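Workshop notebook, bay 2, yellow table
Friday, April

Started 8.40. Kiều Lò already in and had the heating on. Plan for the day was to get the yellow table usable again and settle what goes on the shelving unit, then carry on with the Lornby job after lunch. The first part took longer than it should have.

Paper first. Most of the crumpled white stuff on the table was packing from the Stulon delivery, mixed up with wipes from Thursday. I flattened the clean sheets and put them in the drawer under the window. Anything with glue on it went in the bin. Found the delivery note in the middle of it all, order 1756, so that can go to the office. One line still outstanding on it (the short brackets). Kiều will ring them Monday.

Tabletop wiped down twice. The yellow surface marks easily and there is a grey smear near one corner that won't shift with soapy water. Tried a bit of spirit on a rag, made it paler but it is still there. Leave it. Do not use the green scourer, the last patch we did that way has gone dull and picks up dirt faster than the rest.

The table also rocks. One foot was wound right up into the leg. Wound it down four turns and checked with the long level, now near enough. The far leg sits over the join in the floor so if anyone drags the table it will need doing again.

Shelves. The wooden unit had turned into a place to put things down. Took everything out on to a dust sheet and sorted it there. What we agreed:

Top board: nothing heavy. Empty boxes and the roll of brown paper only.
Middle compartment: bottles and small items in daily use, labels facing out.
Bottom: Futinen tins, and the box of offcuts if it will fit. It doesn't at the moment, the box is 58 mm too wide. Kiều thinks the side batten can come off. I'd sooner find a smaller box.

The inside of the compartment is dark and you can't read a label at the back without a torch. A strip of white card along the back would help. Cut one 791 mm long from the big sheet, fitted it dry, it bows slightly in the middle. Needs two tabs of tape, which I didn't have to hand. Tape is on the list.

One bottle had no label at all. Smelt like diluted floor cleaner but I wasn't going to guess, so it's in the tray by the sink with a question mark on it. If it's yours please say so before Wednesday or it goes.

11.15, tea.

After tea we did the wall. The printed label on the green panel is the old bay list and half of it is out of date. Baxter fittings haven't been kept in this bay since the move. I have typed a new one but the printer upstairs is out of toner, so the old label stays up until next week. Ignore the bottom three lines.

Cables: anything overhead should stay overhead. Kiều re-tied the two that had dropped on the sink side.

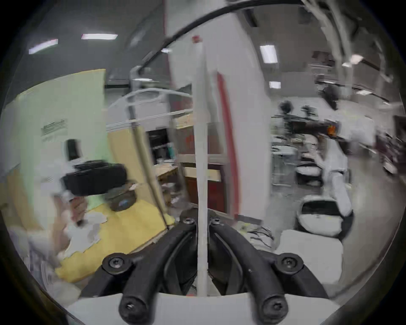
3 min read

State of the bay: yellow table in use, brown round piece with the blue patch still out on it, and more white scraps gathering at the near end. Teal bottle is in the shelf compartment, so that one at least is where the list says. The bin wants moving closer to the table. It's a five-step walk at present and people don't make it.

The thin dark pole wants a proper home as well. Leaning is fine for an hour, but someone will catch it with a sleeve. Two spring clips on the side of the shelving would hold it. I think there are clips in drawer 113, will look.

Lornby job not started until 2.30. Got the pieces laid out and the first set marked up, no cutting done. Pencil was too soft for it, smudged on two of them, re-marked with the harder one.

To do:
Tape, wide, two rolls
Smaller offcuts box, or take the batten off
Tabs on the white card
Toner, then new bay list
Spring clips
Ring Stulon re 1756
Bin

Left at 5.10, lights off in the back, window on the latch. Kiều has the key.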